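3.2 The desk and the lamp

I have a soft spot for this part of the study, so bear with me. We wanted to know how people light a plain white desk when all they get is one small lamp - no overhead rules, no floor plan, just "put it where you'd want it." Tineke Dierckx picked the brick room at Skarkstead for it, and I was against that at first (brick swallows so much light!), but she won me over. The red and charcoal bricks gave us a backdrop we could recognize in every single session, and the white desktop made the lamp easy to find.
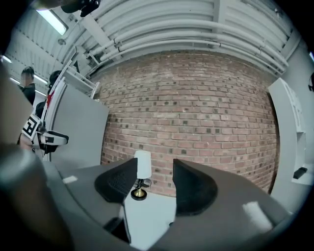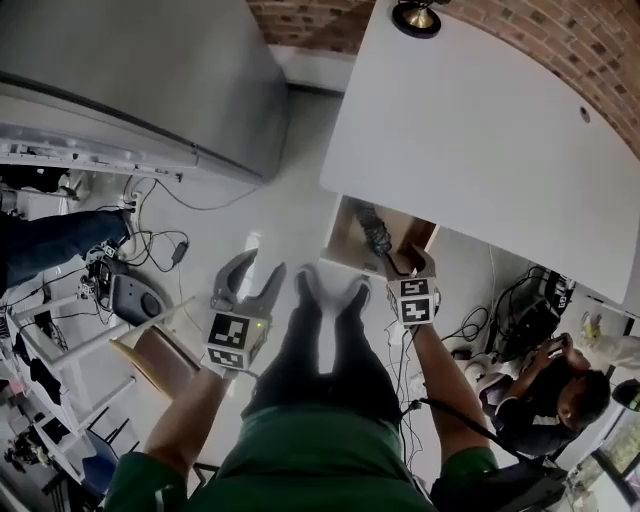
Figure 2. The brick-walled room with the small lamp (first view) and the white desk (second view).

I kept the desk bare on purpose. In our July pilot we had let people keep mugs and notebooks out, and they ended up arranging the lamp around their stuff, so Oskari Niskanen and I went back and cleared it all off. Each person then had up to 15 minutes with the lamp. Most chose a spot in the first two and spent the rest nudging it - a habit I share, and one we come back to in Section 4.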